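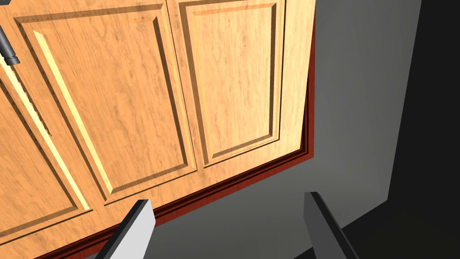
Does the planner know it has stopped, or does it merely fail to continue? The query reached the Office of Motion Review from Nusthorpe at 4:10 in the afternoon, attached to the record of run 1048, and it asked for a written answer before the next software release.

The Office had been set up to answer such questions. It reviewed every simulated run in which Dornier, the motion planner licensed from Prerkia, issued a hold without reporting a fault. Most holds were closed the same day. A joint limit had been entered wrongly, or a collision margin had been left at the value used for a different arm. The reviewer corrected the file, signed the form and sent the run back to the queue.

Run 1048 contained no error of that kind. The joint limits were correct and the clock had not drifted. Yu, the perception module, had passed its estimate of the doors to the planner with a confidence well above the threshold. Dornier had accepted the estimate, computed a path and then declined to send it to the controller. In the field reserved for the reason, it had written: awaiting confirmation.

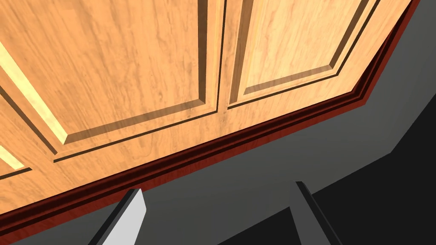

The Office's first duty was to establish whether the estimate deserved the confidence assigned to it. The reviewer replayed the segment with Yu's overlay switched on and then with it switched off. The seam between the doors was found correctly. The dark red molding that ran on a slant below them was labeled as a fixed part, with no handle proposed on it, and the two fingers were reported clear of the cabinet, as they plainly were. The reviewer entered "no finding" and moved to the planner's own records.

These were longer than expected. Dornier had sent its request for confirmation three times, each time to the same address, and had logged each attempt with the courtesy built into its message templates. The address belonged to a supervision desk at Nusthorpe. According to the directory, the desk had been closed in June and its duties assigned to no one.
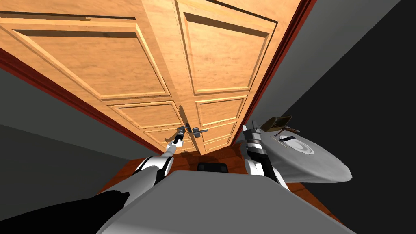

The reviewer drafted two replies. The first stated that the planner had behaved as specified, that the routing table was out of date, and that a corrected table would be included in the release. It was accurate, and it could have been sent that evening.

The second reply took longer. It stated that the planner's specification did not require confirmation at this step. The requirement had been present in an earlier version and had been removed at Prerkia's request to shorten the cycle. The reviewer had compared the two versions line by line and could find no remaining instruction that would cause Dornier to ask.

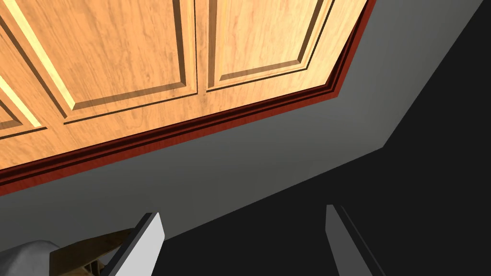
Nusthorpe called at 6:30 to inquire whether an answer could be expected. The reviewer said that the matter was still open and that the run should be left loaded. The caller asked on whose authority. The reviewer gave the number of the form.

When the call had ended, the reviewer opened the routing table and replaced the address of the closed desk with that of the Office. The change was recorded in the proper place, with the time and the reason. The fourth request arrived before the form could be closed. It was worded exactly as the others had been, and it thanked the recipient in advance.

The reviewer read it twice and pulled the chair closer to the desk -- the form allowed one line for a response -- and began to type.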